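Still a bit shaky typing this, so forgive the spelling. I got pinched today. By the arm. It's a purple line across the side of my left thumb and nothing is broken, and I've been told by everyone in the building that I should have hit the red button first and reached second. I know. I KNOW. I have said that exact sentence to other people, with my hands on my hips.

OK, so from the top, while I still remember the order things went in.

We've been at Tullbridge since March doing the basket job. Soft things in, soft things out, little rolled-up cloths mostly, because the Dekker people want to see the arm pack a basket without squashing the contents or dragging the whole thing off the table. I like this job! It's a nice table and the basket is pretty, and after a winter of picking up metal brackets it felt like a vacation. The arm is the Vallau one, the older of the pair, and the gripper has been fine for weeks apart from that squeak I keep writing about in here.

This morning it started doing the thing where it opens, goes down, and then just doesn't close. No error. The screen says closing, then closed, and the fingers are sitting there wide apart with a cloth lying between them, untouched. Then up it goes and carries nothing over to the basket and "drops" it in, very carefully. It did that three times while I was eating my oatmeal, and I'll admit I laughed at the first one. By the third I had put the spoon down.

What bugs me is that the log agreed with the screen. If you only read the log it was a great morning. Grip, lift, place, grip, lift, place, all green. I only knew different because I was sitting right there with my breakfast, and it makes me wonder about all the afternoons when I was on a call and came back to a page full of green and said oh good.

So I took the cloths away and had it go through the motions slowly on the bare part of the table, and kept the wrist camera up on the big monitor so I could watch the fingers from their own side. I saved one of the views. I've been staring at it on and off all day.

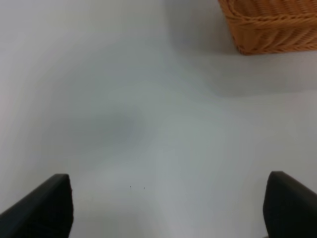
Fingers open, nothing between them but table and two specks. Basket's up in the corner.

The specks got me going for a good half hour, by the way. Two tiny dark dots, side by side, right there in the gap. I decided they were rubber crumbs off the finger pads. I had a whole theory! Pads wearing out, bits falling off, bits getting into the slide and jamming it. I went and found the flashlight and the good tweezers and everything. The pads are fine. I went over them with a fingernail and they're as smooth as the day we put them on. The dots could be dust, they could be pepper from somebody's lunch, I don't have a clue, and they have nothing to do with anything. I wiped the table down and ran it again and it did exactly the same thing, so that was the end of my crumb theory.

Then I thought shadows. You can see how blotchy the light gets on that white top, there's a big blue-gray patch sitting to the left and another soft one by the basket, and the software that decides "is there something in my hand" looks at this same view. We had trouble with that at the old place. But that would only explain it thinking it had a cloth when it didn't. It wouldn't explain fingers that don't move. I wrote it on the whiteboard anyway with a question mark, because I think there are two problems here and I'd like somebody to be annoyed about the second one later. The check that's supposed to catch an empty hand said yes, full hand, every single time this morning. A hand that's standing wide open! I want that looked at even if the closing gets fixed.

And now the thumb.

Around the back of the gripper there's a cable that comes down the wrist and does a tight little bend before it plugs in. I noticed that if the wrist was turned one way the fingers answered, and if it was turned the other way they didn't. Great, I thought, it's the cable. And I was so pleased with myself for working it out that I stood up, leaned over the table, and gave the plug a wiggle. With the program paused. Paused, not stopped. There's a difference and it's on a laminated card taped to the post by my chair, and I was the one who taped it.

My right hand had the plug. My left hand was holding the gripper steady, with my thumb in between the fingers, because where else would you hold it (anywhere else, you would hold it anywhere else). And the plug made contact, and every close command it had been missing, or the last one at least, went through. Snap. Pretty quick, too. It's set gentle for the cloths, thank goodness, and it let go when I hit the stop with my elbow, but a gentle setting on that thing still really hurts! I said a word. The whole room heard the word.

Cold water, ice pack, then the form. The form has a box for "what were you doing" and a box for "what should you have been doing" and I managed to fill in both without crying, so that's something. I put 2 for severity, on the scale where 7 is the hospital. Then I sat in the kitchen with a cup of tea and felt about six years old.

What I keep going back over is how harmless it looked. A white table, a little basket, fingers standing open and not doing a thing. I'd watched it fail to close all morning and somewhere in there my brain filed it as a thing that doesn't close. If it had been acting up in a loud way, banging around, I'd never have put my hand in. I'm much more careful of the other arm, and I think it's just because that one makes a scary noise when it starts.

Anyway. After lunch we did it properly. Power off at the wall, key out, key in my pocket. Unplugged the cable and bent it in my good hand and you could feel the place where it had gone soft, just above the connector. Likitz sells the replacement and they want a week for it, so I wrote back and asked nicely if they could do better. In the meantime the arm is off with a tag hanging on it and the basket's still on the table. I rolled up the cloths and put them in there myself, by hand, and it took me no time at all and I didn't squash one of them.

Things I want to do tomorrow, before I talk myself out of them:

Ask if pause can cut the gripper too. Right now it holds the arm still and the fingers are allowed to do what they like, and I don't think half the people who use that table know it. I've sat through the training and I only sort of knew it.

Get a longer loop in the new cable so it isn't bent that hard. Whoever routed it wanted it tidy. (It was me. I wanted it tidy.)

Make the log say what the fingers did and not what they were told to do. There's a position reading coming off the thing, I've seen it, we just don't write it down anywhere.

Move the card. I've stopped seeing it where it is. Maybe on the edge of the table, where you'd have to lean right over it.

The thumb's gone a bit stiff now and I keep hitting the space bar twice. Dinner was toast. I called my sister and told her a robot bit me and she laughed so hard she had to put the phone down, and then she asked which hand and was it my knitting hand. It's both hands, I told her, you need both hands for knitting, and she laughed at that too.

Going to bed. Ice pack's back in the freezer for the morning, and I still have the key in my pocket, I just found it. Need to take that back first thing or they'll think I've run off with it.

Contact | Copyright, all entries are mine, please ask before you borrow | Back to top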